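Plekau Wrist-View Grasping Kit

Plekau is the research package that came out of our work on gripping in tight, cluttered places, and we're really happy to share it! It pairs a two-finger gripper with a small wrist camera and a policy trained on 500 hand-guided demonstrations.

White-on-white settings are our favorite test. Columns, steps and ledges in nearly the same shade leave very little contrast to work with, so the policy has to lean on soft shadows and edges.

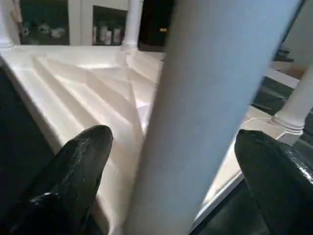
Doubling the training set to 1000 demonstrations helped less than we expected. Adding 300 short correction clips did far more, and that's the version you get!

Included: gripper, camera mount, 2 sets of fingertips, trained weights.

Method notes: Murali Panicker
Page updated Sep 22, 2025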